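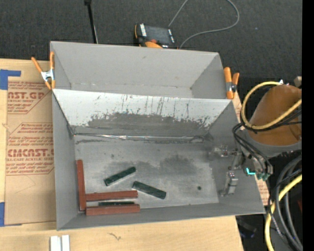 Figure 2. Two gray open-topped bins on a wooden tabletop; the inner wall of the nearer bin is worn.

3.2 Coding of disciplinary outcomes

Press reports on school employees disciplined for conduct outside working hours were drawn from the Plevum news archive. The search returned 867 articles. Duplicates, opinion columns and reports on criminal charges were removed, leaving 200 articles that covered 99 separate cases. Each case was coded for the employee's role, the type of conduct, the source of the complaint and the first sanction announced by the employer.

Sanctions were placed on a four-point scale: no action, written warning, suspension and dismissal. Paid and unpaid suspension were coded as one level, as many reports did not separate them. Where a sanction was later changed on appeal, the first decision was kept and the change was entered in a separate field – this follows the practice of Alhassan's earlier work on the Narton district.

Two coders worked independently. They disagreed on 10 cases, most of which involved support staff whose contracts had no conduct clause. These were settled by discussion using the published board minutes. Cases from Brillivham were coded from the minutes alone, as local coverage ended in August.

Public reaction was not coded. Reader comments were available for only part of the sample, and several outlets had closed or deleted their comment sections before collection began.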